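Subject: Re: Ward boundary petition - signature check and filing deadline
Date: 18 April 2018
List: Stangate Residents Discussion

Replying to the questions from last night, and adding what I found out at the county clerk's office this morning.

> I signed the Vunthorpe petition back when it was going door to door
> and now I hear a lot of the names may be thrown out. Does that mean
> the new ward map goes through without a vote? Also, can people who
> moved within town still be counted? My sister signed with her old
> address and doesn't know if she should do anything.

First, the numbers. The petition needs 1041 valid signatures to put the ward map on the ballot. A lot more than that were turned in. The clerk has struck 295 names so far and is still working through the sheets from the Vunthorpe side of town. The clerk's office would not give me a running total of valid names, and I didn't expect them to while the check is going on.

Most of the struck names fall into the usual groups: people not registered to vote, people registered outside the town limits, and people who signed twice. A smaller group was struck over addresses that don't match the voter roll. That last group is the one your sister would be in.

On her question, a person who moved within town and is still registered here can be put back on the count. She has to go to the clerk's counter in person with something that shows her current address and sign a one-page form. It can't be done by phone or email. I asked twice. The counter closes at noon for lunch and the line gets long after that, so mornings are better.

As for whether the map goes through without a vote — no, not yet. The council passed the ordinance but it is on hold while the petition is being checked. If the petition falls short, the ordinance takes effect 60 days after the clerk certifies the result. If it holds up, the map goes on the ballot and the current wards stay as they are until then. Either side can challenge the clerk's decision in court, and I would be surprised if one of them didn't.

For anyone who hasn't followed this from the start, the main change is the line along Hervieu Street. The new map moves it north to the creek, which shifts the Funar neighborhood out of the second ward and into the fourth. The council's reason is population. The wards are supposed to be close to 3000 residents each and the second has grown well past that. The objection from Funar is that they would be voting with the far end of town, and that the council held only one hearing, in the middle of a workday.

I don't have a strong view on the line itself. I do think one hearing was too few, and I said so in my written comment.

The next council meeting is in May. The ward map is not on the draft agenda, but there is open comment at the start and the sign-up sheet goes out half an hour before.

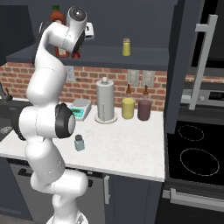

If you plan to speak, bring a written copy for the town secretary. Anything handed in goes into the record even if your time runs out, and last time several people were stopped before they finished. I'll post again when the clerk puts out a final count.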